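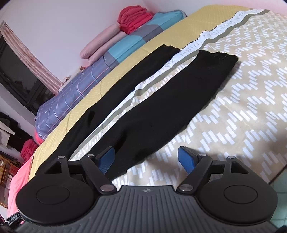

Two black socks on a patterned bedspread. Photo: Lustura

Lustura opens sock repair and recycling service in Mullard

MULLARD, 6 March 2026 — Lustura, a maker of everyday socks and underwear, today announces the opening of its first repair and recycling service for customers. The service is called Ruto and it starts in the town of Mullard, where the company has its knitting workshop and its main store. Customers can now bring worn socks of the Lustura brand for repair, and socks of any brand for recycling.

The company has prepared this service for two years. In a survey which Lustura made among its customers last spring, 285 persons answered questions on how they use their socks and when they throw them away. Most of them said that they throw away both socks when only one has a hole. Many also wrote that they would like to repair them, but they do not know how to darn, or they do not have the right yarn at home.

"We sell socks every day and we see how quickly a good pair can end in the trash because of one small hole at the heel," the company said in a statement. "With Ruto we want to give our customers a simple choice. They bring the sock, we close the hole, and they wear it again."

How the service works

Customers bring clean socks to the Ruto counter on the first floor of the Lustura store. The staff looks at the socks together with the customer and decides if a repair is possible. Holes at the toe and the heel are repaired by hand with wool or cotton yarn, according to the material of the sock. Loose elastic at the top can be changed on most models. Socks which are too thin on the whole sole are not accepted for repair, but they can be left for recycling.

One repair costs 4 dollars for each sock. The price is the same for adult and children sizes. The work is normally ready within one week, and the customer gets a text message when the socks can be picked up. Customers can choose between yarn in the same color and yarn in a contrast color — the second option was very popular during the test period, mostly with younger customers.

During the test period, in the autumn and the winter, the workshop repaired 155 pairs. From this work the team has learned that black and dark blue socks need better light at the work table, because the stitches are difficult to see. The workshop has therefore bought new lamps and has moved the tables closer to the windows.

Recycling of single socks and old pairs

For socks that cannot be repaired, Lustura works together with Shih, a textile sorting company. Shih collects the material from the store every month, sorts it by fiber and cuts it into filling for cushions and moving blankets. Single socks are also welcome. The collection box stands next to the store entrance and can be used without buying anything. Please do not put shoes, belts or wet textiles in the box.

The goal for the first year is to collect 2,000 pairs. Lustura will publish the result on its website next March, together with the number of repairs.

Darning evenings

The company also offers darning evenings in the store, where visitors can learn the basic stitch on their own socks. Needles, yarn and a wooden darning egg are given for use during the evening. The first dates will be published on the store website before the end of March. Participation is free, but places must be booked in advance.

About Lustura

Lustura makes socks, tights and underwear for adults and children. The products are knitted in Mullard and sold in the company store, online and through selected shops. The company is owned by its employees.

Press contact

Lustura Press Office, Mullard. Photos in print quality and a price list for all repairs are sent on request. Interviews and visits to the workshop can be arranged with two days of notice.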